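Mid-sized employers and the unwatched supplier account

Cyber security | Feature | March 2022

When the facilities group Purves restored its payroll system last December, its directors were told that the intruders had not broken in at all. They had signed in, using a valid user name and password issued to an outside maintenance contractor whose agreement had come to an end. The account had been left open, and it carried wider permissions than the contractor's own staff had ever used.

The incident was contained within 10 days and no customer records are known to have been published. It has nevertheless prompted a wider discussion among organisations of a similar size about how access is granted to third parties, who is responsible for reviewing it, and what boards should expect to be told.

A study published this month by the advisory firm Holard suggests that the circumstances at Purves were far from unusual. Holard examined the access records of 335 organisations in the private, public and charitable sectors, and identified 2227 supplier accounts which remained active after the contract that justified them had lapsed. Many had administrator rights. Few were protected by a second means of verification, even where the organisation required this of its own employees.

The report attributes the problem chiefly to a division of duties. Contracts are generally held by procurement departments, whereas user accounts are created and closed by information technology teams. Where an employee leaves, human resources will normally notify both. No equivalent process exists for a supplier, and the end of a contract may pass without any message being sent to those who manage the network.

Insurers have begun to take an interest. Several now include questions on third-party access in their proposal forms, and a policyholder who states that accounts are reviewed quarterly may be asked to produce the evidence following a claim. Brokers report that smaller firms in particular are unsure what form such evidence should take. A dated list, signed by a responsible manager and retained with the minutes of the relevant meeting, is usually considered adequate. 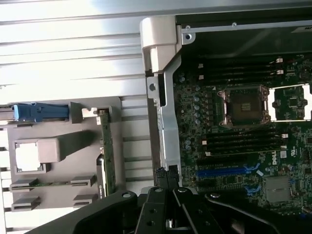
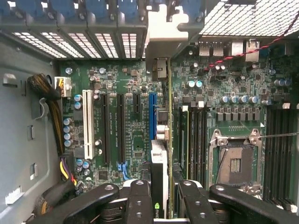 Inside an open computer case. Supplier access extends to equipment as well as to online accounts.

The report gives separate attention to physical access. Engineers who attend a site to repair or replace equipment are frequently admitted on the strength of a booking made by telephone, and may be left alone with machines that hold sensitive data. Holard recommends that visits be confirmed through a known contact at the supplier, that storage drives be encrypted as a matter of course, and that any part removed from the premises be recorded by serial number.

Americo, a distributor of catering supplies with five regional depots, revised its arrangements after taking part in the study. Every supplier account is now issued with an expiry date which matches the end of the contract, and must be renewed in writing by the manager who requested it. Remote sessions are opened on request and closed when the work is complete. The company acknowledges that the change was not popular at first. Two suppliers objected that the new procedure would delay urgent repairs, and a separate arrangement was agreed for faults reported outside office hours.

Cost remains a consideration. Software which monitors and records supplier sessions is widely available, but licences can be difficult to justify for an organisation with a small technical team. Udico, a membership body for regional employers, has advised its members to begin with a manual review. It suggests that finance departments supply a list of suppliers paid within the previous year, and that this be compared with the list of external accounts. Any account without a corresponding payment should be suspended pending an explanation.

Udico also asks that members consider how suppliers protect the passwords they are given. Shared credentials, under which a single account is used by an entire support desk, make it impossible to establish who carried out a particular action. Contracts due for renewal offer an opportunity to require named accounts and prompt notice of staff departures.

Purves has since appointed one senior manager to oversee both supplier contracts and supplier access, with a report to the audit committee every quarter. The first review led to the closure of 10 further accounts. The second is due before the summer, and will extend to the company's building management and door entry systems, which were outside the scope of the original investigation.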